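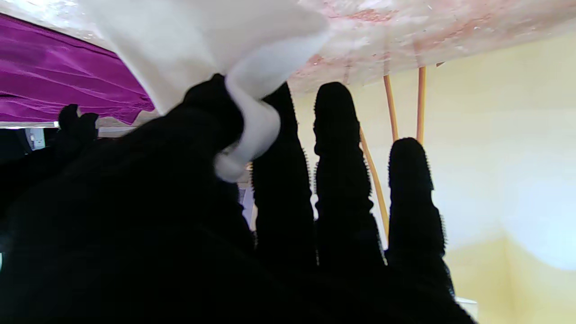

Washing old table linen without ruining it?

threadbare_hen
Hello all, I've been reading here for years and finally have something to ask. My aunt passed along a box of tablecloths and napkins, 30 pieces if you count the odd ones, and they've been sitting in a cedar chest in Sadelen since before I was married. Most are white, or were meant to be, and they've gone the color of weak tea along the folds. I'd love to use them for our family supper in July. Where would you start?

porchlight202
Oh what a lovely thing to be given! Start with a long cold soak in the bathtub, plain water, and change it when it turns yellow (it will, don't panic). Then oxygen bleach in warm water overnight. I did my grandmother's this way and they came up beautifully.

Mill_End
I'd go easier than that. Overnight is too long for old cotton, in my opinion. I give mine 4 hours and then look. And hold each piece up to a window first, so you can see the thin spots.

porchlight202
Well, I've been doing it overnight since 2000 and haven't lost a napkin yet, but I'll grant you mine were sturdy to begin with. If anything has lace on it, I'd follow Mill_End.

jamell_road
Please don't put them in the dryer, whatever else you do! Lay them on the grass on a sunny morning. My mother did it behind the house on Jamell Road and the sun took out stains that soap never touched.

threadbare_hen
Thank you, all of you. I'm going to try the plainest napkin first, with the shorter soak, and I'll come back and tell you how it went. Does it matter if the grass was just mowed?

jamell_road
Wait a day or two, dear, or you'll have green ones.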